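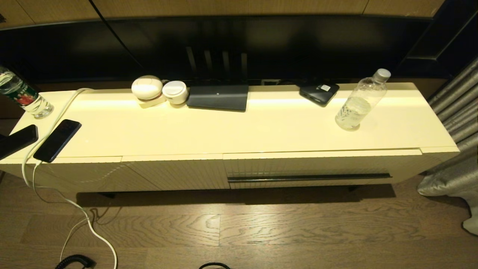
Castaño Low Media Console — cream, ribbed front

I've wanted to carry a proper low console in the shop for ages, and the Castaño is the one I finally said yes to. I had the first one at my own place from August onward before I ordered any to sell, so most of what follows comes from living with it (and with two kids and a dog who thinks all furniture is hers).

What I like first is the height. So many TV stands come up to your hip and then the screen ends up way too high, and you spend movie night looking at the ceiling. This one sits low and long, and the short legs keep it off the floor so it doesn't feel like a big block parked in your living room. My vacuum gets under the front half without a fight. The back half I do with the skinny attachment, when I remember!

The color is a warm cream, a bit buttery in the evening with the lamps on. If your trim is a very cold, bright white, please order the sample chip before you commit. It's 2 dollars, we take it off your order, and it has saved a few people from a long drive back to us.

Size and weight

Length: 175 cm
Depth: 40 cm
Leg height: 10 cm
Weight: heavy, get a friend
Finish: cream, gloss top, ribbed fronts
Legs: short, dark
Assembly: legs only, hex key in the box

I get asked all the time whether a soundbar fits on top. Yes, any normal one does, with room left over for a plant or the pile of mail that lives on mine. A game console can go inside, but leave the front open while you play — they put out a lot of heat and there's only one cable slot at the back. I'd love to see a second slot and I've told Kumomau so, more than once. They make the piece for us and they're good about listening, so we'll see.

The gloss top wipes down easily. I use a barely damp microfiber cloth and then a dry one, and that's it. Skip the spray polish, it leaves a haze you'll be chasing all afternoon. Felt pads under anything ceramic are a good idea too. I put one scratch in mine the first week dragging a lamp across it, and you can only see it from the couch at one particular time of day, but I know it's there.

The ribbed fronts do collect a little dust in the grooves. A soft paintbrush takes care of it in a minute or so.

Delivery

We deliver ourselves in and around Drostdale, and we'll carry it in and put the legs on for you. Farther out it goes with Randex, to your door only, so measure your hallway first. It travels in one long box and does not like tight corners. If you live up a narrow staircase, email me the measurements and I'll tell you whether I think it'll make the turn (I've become weirdly good at this).

Returns are fine as long as it's in the original box, so hang on to the cardboard until you're sure.

The next batch is the same cream. A darker version has been talked about, but I don't have a sample in the shop yet and I won't take orders on something I haven't seen.

Page updated December 28, 2024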